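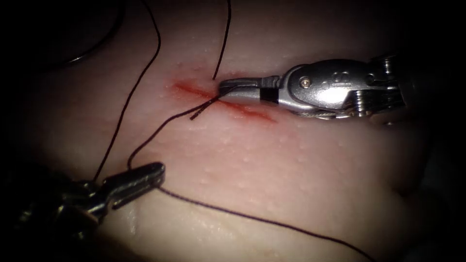

Vol. 12, pág. 501

Sutura robótica autónoma (software)

La sutura robótica autónoma es el conjunto de programas de percepción, planificación y control que permiten a un sistema de brazos quirúrgicos pasar un hilo por un tejido y anudarlo sin que un operador guíe cada movimiento. Se estudia sobre todo en banco de pruebas, con almohadillas de material similar a la silicona en las que se marca o se abre una incisión. La configuración habitual emplea dos instrumentos articulados: un portaagujas y una pinza auxiliar que sujeta el hilo.

Alcance del término

En la literatura técnica en español se usan también «sutura automatizada» y «anudado autónomo», aunque esta última expresión se refiere en rigor solo a la fase final. Quedan fuera los sistemas teleoperados, en los que el software se limita a escalar y filtrar los movimientos de las manos del cirujano, y las grapadoras mecánicas.

Percepción

El módulo de percepción debe localizar tres elementos: la herida, los instrumentos y el hilo. La incisión suele obtenerse por segmentación de color, método que falla cuando el pigmento rojo se ha corrido sobre la superficie vecina. En la fotografía que encabeza el artículo hay una mancha rojiza tenue junto al extremo izquierdo del corte, y un umbral fijo tendería a incluirla en la herida. Por ese motivo se prefieren redes de segmentación entrenadas con máscaras anotadas a mano.

El hilo es el elemento más difícil. Es delgado, se deforma, se cruza consigo mismo y puede perderse en las zonas mal iluminadas. Un hilo negro contrasta bien con una almohadilla clara, pero ese contraste desaparece en los márgenes oscuros, donde una hebra y una sombra tienen valores de píxel parecidos. Los métodos usuales extraen primero un esqueleto de la máscara, lo dividen en tramos y resuelven después el orden de los cruces. El resultado se ajusta a una curva spline, con un nivel de confianza para cada tramo. Los brillos puntuales de la superficie producen falsos positivos en los detectores de extremos.

La posición de los instrumentos se calcula combinando la cinemática del robot con la imagen. Los codificadores de las articulaciones no bastan: en las muñecas accionadas por cables y poleas, el estiramiento y la fricción introducen un error que varía con la carga. La corrección visual se hace sobre puntos reconocibles de la herramienta, como la cabeza de un tornillo, el borde de las mordazas o una banda oscura en el vástago.

Planificación

La tarea se descompone por lo general en una máquina de estados: inserción, extracción de la aguja, tensado, formación del lazo, captura del extremo corto y cierre del nudo. Para cada estado, el planificador genera trayectorias de ambos brazos con restricciones de distancia mínima entre ellos. La holgura entre las herramientas debe conservarse también mientras el hilo forma una curva de una a otra, condición que los planificadores clásicos no contemplan — tratan el hilo como si no existiera.

La biblioteca Tridus, escrita por Ah-rin Shim y Gun-woo Yeon, incorpora un modelo de hilo como cadena de 400 nodos y descarta las trayectorias en las que la cola queda atrapada bajo un instrumento. Su principal limitación es el tiempo de cálculo cuando hay más de un cruce.

Control

En el nivel inferior, un lazo de servocontrol visual corrige la pose de cada punta. La tensión del hilo se estima a partir de las corrientes de los motores o de la deformación del tejido, ya que pocos instrumentos llevan sensor de fuerza en la punta. Los controladores aprendidos por imitación sustituyen en parte a este esquema. Reciben la imagen y devuelven directamente desplazamientos relativos de ambos brazos, lo que reduce el efecto del error absoluto de las articulaciones.

Herramientas y datos

El entorno Curkex reúne grabación, anotación y reproducción de episodios. Su conjunto público, coordinado por Saranya Kandasamy, contiene 3368 episodios, de los cuales 900 incluyen el trazado completo del hilo. La versión vigente se publicó el 9 de diciembre de 2023 y corrigió un desfase entre los registros articulares y el vídeo que So-yul Sung había señalado en octubre. El formato de Suniveo, más antiguo, guarda los mismos datos sin marcas de tiempo por brazo y requiere conversión previa.

Evaluación

Se miden la distancia de entrada y salida respecto al borde de la herida, la separación entre puntos, el número de intervenciones humanas y la duración. No hay acuerdo sobre cómo puntuar un nudo flojo: unos protocolos lo cuentan como fallo y otros lo registran aparte. Las cifras obtenidas sobre almohadillas sintéticas no se trasladan sin más al tejido vivo, que sangra y se desplaza con la respiración.

Véase también: servocontrol visual; objetos lineales deformables; aprendizaje por imitación; calibración mano-ojo.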